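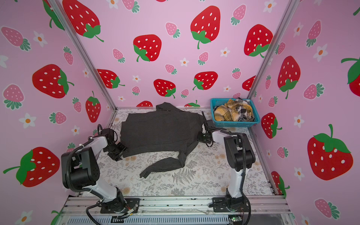 4. Fault during folding trials

Our cell, Skemar, folds shirts with two arms. In trial 13 the right gripper stayed closed after the release command and the arm kept pulling on the cloth. We pressed the stop after 2 seconds.

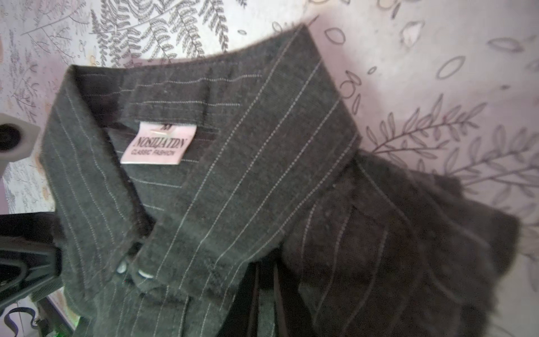 The log showed the gripper driver had dropped 14 messages, the release among them. The Hotenell controller never checked for a reply. We added a check with a 230 ms timeout that halts both arms. The fault has not come back, but we have only tested it on shirts.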